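Home Papers Methods Hardware notes Contact

Last updated: January 15, 2020

5. Snagged film and the stop that did not fire

5.1 What was claimed

The earlier Virág report described the fruit bagging task as solved "to the level of the gripper." We helped write that line and no longer think the data support it. The claim rested on one number, the share of trials the scorer marked as complete, and the scorer looked only at where the fruit was at the end of a trial. It had no idea where the bag was, or whether the bag was still held by an arm that was supposed to have let go of it.

This section covers the 265 trials run at Warine with the Druvier controller after the finger pads were replaced. In 15 of them the plastic film stayed caught on a gripper after the command to open. Eight of those were ended by hand, with the stop button. Five were marked as successes. The remaining two ran out of time. We went back through all 15 on video, and we doubt that the five "successes" would be called that by anyone who had to stand next to the table.

5.2 The task and the views

Two arms share a white tabletop. One holds the mouth of a thin shopping bag, the other picks up fruit and places it inside. On release, the holding arm opens its fingers, backs away along its own approach line, and returns to rest. The roles can swap between trials. The controller gets wrist views and one fixed view, plus joint positions and motor current. It gets no direct signal about the film.

The film is the hard part. A bag of this kind weighs next to nothing and takes a new shape every time it is touched. A pinch that looks firm may be holding a single layer, and a pinch that looks light may have several layers folded into it. The wrist views help less than we had hoped. At close range the bag can fill much of the view and hide the fingers, so the one place where the controller needs to see is often behind pink plastic. In Figure 3b the printed film covers a large share of the view, and only part of the gripper shows below it. In Figure 3a the pinch itself is visible, but the folds around the finger hide how many layers it has taken up. We could not settle that question from the view, and we see no reason to think that a network could.

The fixed view has the opposite trouble. It shows both arms and the plate well (Figure 3d), but once a gripper is down in the opening of the bag, the contact between finger and film is lost. Neither kind of view, taken alone, can tell a held bag from a snagged one with any confidence. The first report said that the two together could. It gave no test of this.

Figure 3. Views of the fruit bagging task. (a) Wrist view, with a finger pinching the gathered bag. (b) Wrist view, with the bag hanging close to the camera. (c) Wrist view along a white arm, with the bag handle pinched by the gripper and apples visible inside. (d) Fixed view of the table, with an apple and strawberries on the plate and the right gripper in the bag opening.
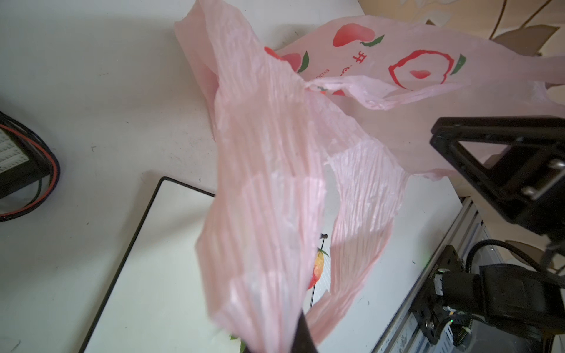
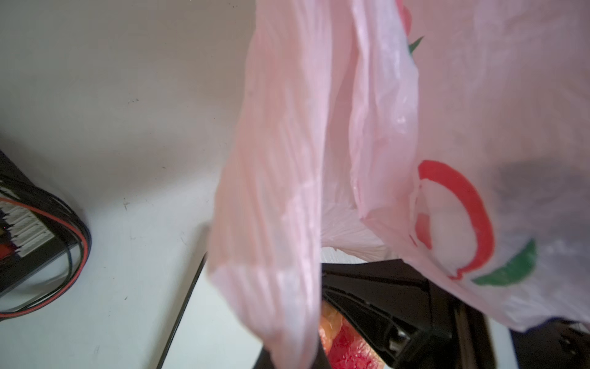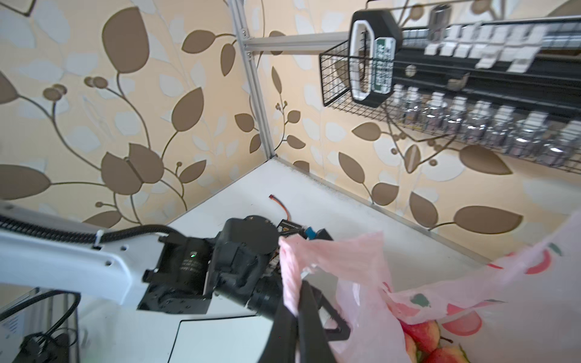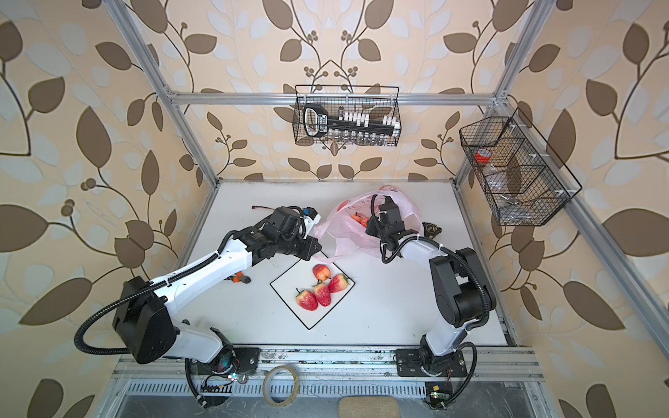
5.3 How the fault develops

The pattern in the reviewed trials is fairly plain. The fingers close on the handle or on a gathered part of the bag. Film gets drawn past the pad and into the openings in the finger plates, or behind a screw head. When the fingers open, the pad lets go but the plate does not. The arm then backs away on schedule and takes the bag with it.

What happens next depends on the load. A nearly empty bag simply follows the arm, and the trial is a harmless mess. A bag with apples in it is another matter. The film stretches, the fruit shifts toward the mouth, and the other arm may still be reaching in. In the worst of the 15, both arms were attached to the same bag and each was trying to go home. Motor current rose on the shoulder joints but stayed under the limit at which the controller is meant to halt. The limit had been set for contact with a rigid object. Stretched film pulls gradually, and the current check, which looks for a sudden jump, never saw one.

Lajos Szalai was at the stop button for that trial and pressed it. His log entry reads: "Both pulling. No alarm. Stopped it myself, bag torn at left handle." We quote it because it is the only record of the event that we trust. The automatic log for the same trial says "release OK" and gives a time for it.

5.4 Why the release check was wrong

"Release OK" is written when the finger opening passes a set width. It is a statement about the fingers and says nothing about the bag. In the code the name of the flag is release_done, and later stages treat it as proof that the object is free. We wrote that code, and the name misled us as much as anyone.

The five trials marked as successes all follow from this. The fruit ended inside the bag, the fingers were open, and the scorer was satisfied. On video the bag is hanging from the gripper at the end of each of them. If these are moved to the failure column, the change in the headline rate is small, and some readers will feel that the matter ends there. We disagree. A fault that is rare and reported is a maintenance item. A fault that the system reports as a good result is worse, because it will be learned from. The five trials were in the training set for the next Druvier release until we pulled them out.

5.5 Proposed fixes, and how much to believe them

Three changes have been suggested within the project. We list them with our doubts.

Smooth finger covers. These close the openings where film gets caught. They are cheap and we have fitted them. We have not run enough trials since to say anything about the rate, and a short quiet spell with a fault this uncommon means very little.

A tug test. After opening, the arm moves back a short way, waits, and compares the wrist view before and after. If the film near the finger has moved with it, the release is called failed. This is sensible on paper. It leans on the same views we complained of in 5.2, and with film hanging in front of the camera the comparison may see motion that has nothing to do with a snag.

A slow-rise current check. Instead of waiting for a jump, the controller adds up the load over the whole retreat. In replay on the logged trials this catches the worst case above. It also fires on several clean retreats with a full bag. A stop that fires too often will be turned off by someone with a deadline, and we have seen this done at Warine with the earlier current limit.

The Trukau tests, which other groups now use to compare bagging systems, score the end state only. Any system with our fault would pass them. We would like to see the position of the bag after the retreat added to the score, with video kept for every trial that passes and not just for those that fail.

5.6 What we are not claiming

We do not know whether the fault is tied to this bag. One type was used throughout, and a thicker film may not catch at all. We do not know whether the new pads made things worse, as the trials with the old pads were not filmed closely enough to review. The counts in this section come from one table and one reviewer for most of the clips, with a second reviewer only on the cases where the first was unsure.

Until there is a release check that looks at the bag, hands should stay out of the shared area while either arm is powered, whatever the status line says.

Comments

mkestrel: Is the replay code for the slow-rise check going to be posted? We get the same thing with produce bags, and our current traces look flat right up to the tear.

D. Pruitt: Not convinced by the finger covers. We taped ours over last February and the film just found the edge of the tape.

okra_and_rivets: 5.4 should be the first section. I went and looked at our own "released" flag after reading it and it is also just a finger width.

mkestrel: Same here, with a worse variable name.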